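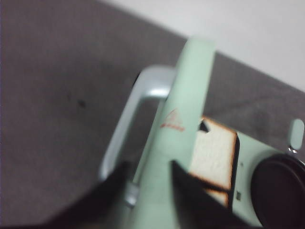 Rafferty Abernathy writes that the first handout left him unsure whether heat and temperature are two words for one thing, and asks if we could go over it again before the notes get any longer. We can, and the first part of this handout does that.

HEAT IN THE KITCHEN
Handout 5: How heat gets into food
Londside Evening Courses, Galbraith Room
Tutor: Shona Buchanan

1. Heat and temperature

Temperature tells you how hot something is. Heat is energy on the move from a hotter thing to a cooler one. A spoonful of boiling water and a full pot of boiling water are at the same temperature, but the pot has far more energy to give away. Drop a handful of pasta into each and the spoonful cools at once, while the pot hardly notices.

Heat always flows from hot to cold. When people say a cold plate "lets the cold in," the heat is leaving the food and going into the plate. A warmed plate slows that down.

2. Conduction

Conduction is heat passing through things that touch. A chop in a pan cooks mostly this way. The burner heats the metal, the metal heats the surface of the meat, and the surface slowly passes heat to the middle.

Materials differ a great deal. Copper and aluminum conduct very well. Cast iron is slower, and stainless steel is slower still, so many steel pans have a layer of aluminum in the base. Air conducts poorly. A slice of eggplant that has curled up off the pan has a layer of air under it and will stay pale in that spot.

Food itself is a poor conductor. This is the main reason thick pieces burn outside before they are done inside. Doubling the thickness more than doubles the time. 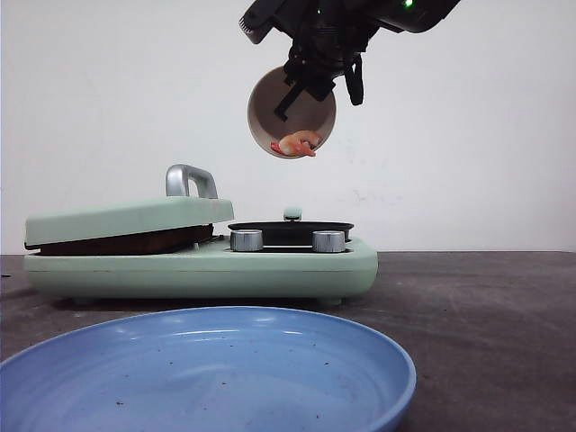
Why do small pieces of seafood turn tough so quickly? The distance from the surface to the center is short, so the whole piece heats through in a very short time and the proteins keep tightening and pushing out water for as long as it stays on the heat.

The same goes for thin slices of chicken breast. With either, have everything else ready before they go in.

3. Convection

Convection is heat carried by a moving liquid or gas. Warm water rises, cooler water sinks, and the pot stirs itself. Thick soups move less, so the bottom layer sits where it is and scorches. Stirring does by hand what the liquid can't do alone.

An oven works partly by convection. A fan oven pushes hot air over the food and sweeps away the cooler, damp layer that sits against its surface. Recipes written for a plain oven usually need a lower setting in a fan oven. Follow the maker's booklet for how much lower.

Steam deserves its own line. When steam meets cool food it turns back to water and gives up a large amount of energy as it does. Steam at boiling point will burn skin much worse than air at the same temperature. Lift lids away from you.

4. Radiation

Radiation is heat that travels without touching anything in between. Toasters, broilers and open coals cook mainly this way. Distance matters, and so does color. Dark surfaces take in more radiant heat than pale ones, so toast browns slowly at first and then very fast - the browner it gets, the more heat it takes in.

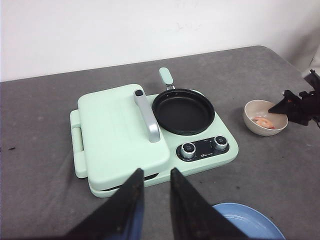
Does putting a lid on save time? For water it does, as the lid traps steam that would otherwise carry energy off into the room. For browning it works against you, because trapped moisture keeps the surface of the food wet and too cool to color.

5. Carry-over

Food goes on cooking after you take it off the heat. The outer layers are hotter than the middle, and that heat keeps moving inward. A large roast may rise by 10 degrees Fahrenheit as it rests. A fried egg on a hot plate will set further while you look for a fork.

To stop carry-over in vegetables, move them into cold water. Ice helps, but plenty of cold water matters more - a small bowl warms up quickly and stops doing its job.

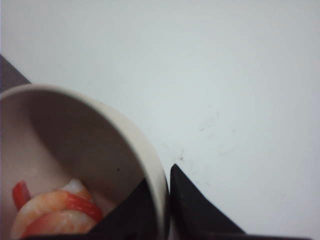

Drain them well afterward and spread them out on a cloth, as wet beans will thin any dressing you put on them.

For next time

Read pages 13 to 18 of the course booklet, on browning and sugar. Bring a pan you use at home and a note of what the base is made of, if you know it.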